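Quilt Swap at Wavano House: Your Questions

We love getting mail about the swap, and the same good questions come up every January. Have a read before you write - your answer may be waiting!

What is the quilt swap?
You bring a quilt or bedspread you've stopped using and take home one that somebody else brought. It's that simple, and it's so much fun. Last season 1,251 pieces found new beds across Vindesia.

Do I have to sew?
Not at all! Plenty of our members have never threaded a needle. If you'd like to learn, the Oyelaran Room has a beginner table on swap days, with hand quilting, binding and basic mending.

What can I bring?
Any quilted cover, twin size or larger, handmade or store-bought. Small stains and faded spots are fine (just write them on the tag). Please leave electric blankets and foam toppers at home.

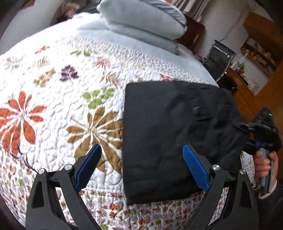

White quilted bedspread with a leaf and flower print.

How should I wash it first?
Cool water, gentle cycle, mild soap. Dry it all the way through before you fold it, and skip the scented dryer sheets - some of our swappers have allergies. If it's an old family piece, ask us before washing. Really old thread can give way in a machine, and we'd hate for you to lose it.

How do the tokens work?
One quilt in, one token out. You can hold up to 2 at a time, and they never expire. Kids' quilts have their own rack and don't need a token.

Can I reserve something I saw on the preview page?
Sorry, no. The preview is there to get you excited, and everything goes out on the racks together when the doors open. 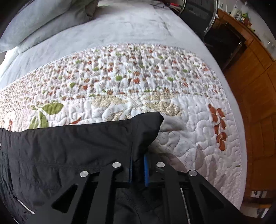 Small embroidered flowers and wavy quilting on a white bedspread.

Where do I park?
The Rodetti Street lot has 122 spaces and is free on swap days. Use the side door if you're carrying something bulky, as it's much wider.

What happens to the quilts left over?
They stay in our storeroom for the next swap. We have shelf space for 1,000, so bring them on!

Page updated 22 February 2026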